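Fio sobre a arrumação das coisas de banheiro, que prometi em fevereiro e só saiu hoje.

Tudo vivia numa gaveta só. Para achar uma lâmina eu tirava metade do que tinha dentro. Desta vez levei tudo para a mesa de madeira e fui separando em caixas plásticas.

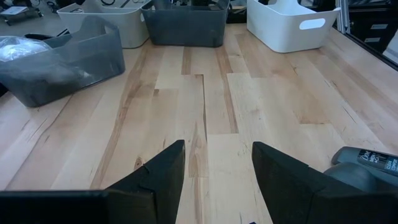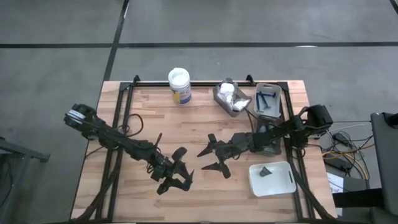 Caixas plásticas na mesa. O Dove Men+Care está na primeira foto, os aparelhos de barbear azul-escuros na segunda.

2/ A regra é uma caixa por tipo de uso. Barbear numa, papel e algodão em outra, o resto espera a vez. Se um item serve para duas coisas, fica na caixa da que acontece mais vezes na semana.

3/ Prefiro caixa baixa e aberta. Já usei com tampa e em 5 dias as tampas estavam empilhadas em cima da máquina de lavar. Sem tampa junta pó, mas eu passo um pano e pronto.

4/ As caixas são da Lendau, compradas aos poucos. As translúcidas eu recomendo – dá para ver o que tem dentro sem puxar. As opacas ficam para o que quase não se usa.

5/ Frasco grande não entra em caixa. Vai direto na prateleira, em pé, com o rótulo para a frente. Tentei encaixar deitado e ocupava o lugar de três coisas menores.

6/ Lâmina nova fica longe de lâmina usada. Parece óbvio, mas na gaveta antiga estava tudo misturado e joguei fora duas que nem sei se tinham sido usadas.

7/ A Qistina Kwok perguntou se vale etiquetar. Eu não etiqueto as transparentes. Nas outras colo fita crepe e escrevo a lápis, assim dá para trocar depois.

8/ Gastei 948 no banheiro inteiro, contando a prateleira da Gindov e a instalação. As caixas foram a parte barata. A prateleira doeu um pouco.

9/ Falta o armário de baixo, com produto de limpeza e toalha velha. Esse vai precisar de caixa mais funda e ainda não medi o vão por causa do sifão. Se alguém tiver caixa estreita para indicar, até 7 cm a menos que as comuns, manda aqui.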